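From: Triin Stankevičius
To: Gellthorpe robotics club list
Subject: Re: block task in the simulator

Margus Lill wrote:
> Do we keep the letter blocks for the next round?
> My team only has 2 days left.

Yes, the blocks stay. Overhead, side and gripper views are all allowed as input.

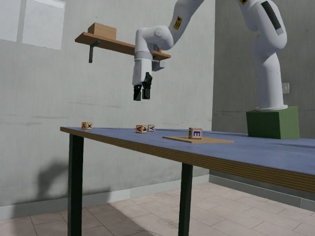
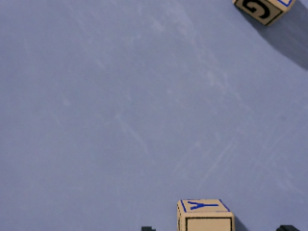
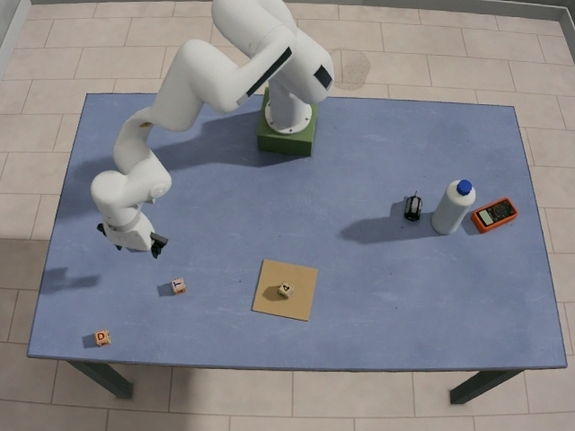 Each team gets 3 scored runs, with 1,000 steps per run. Please resize camera input to 224 before training. Benjamín has the scoring script, so send him questions.

Triin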